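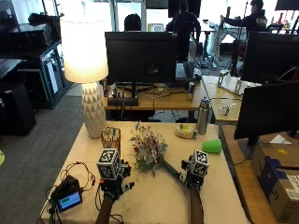
What do you do with artificial flowers when the office is moving?

Pack them last, on top, stems along the long side of the box.

That was what Archana Tomar told Ziad Twal in June, when Jakarance gave up the second floor. He had asked because the flowers had been there longer than he had, and he didn't want to be the one who crushed them.

"They were a present from Skarnby," she said. "After the Hrytsenko job. Twelve pounds, I should think."

"Do you want them?"

"I want them off the inventory." The list ran to 229 lines and the flowers were on it twice.

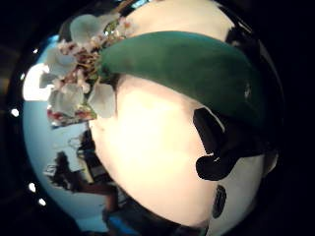
How do you get dust off cloth petals?

A soft dry paintbrush does it, working from the middle outwards.

Ziad hadn't got a paintbrush. He used the corner of his scarf in the kitchen, with the door shut, and it took most of his lunch hour. When he came back Archana was on the phone about the lease - another 1,325 to pay, and she was writing it down slowly.
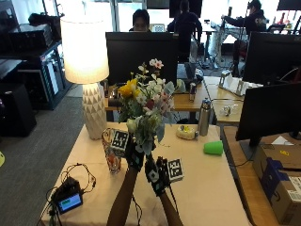 Does a vase of artificial flowers need anything in the bottom?

A handful of gravel or glass beads will stop it tipping over.

He found gravel by the bins, rinsed it and carried it up in a mug. Archana watched him put the mug on her desk.

"They're going in a box, Ziad."

"I know," he said. "But not till four."

She looked at the list, crossed out one of the two lines, and went to find the tape. 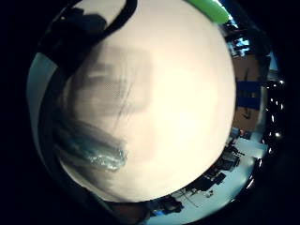

A white surface, with something blue and crinkled on it.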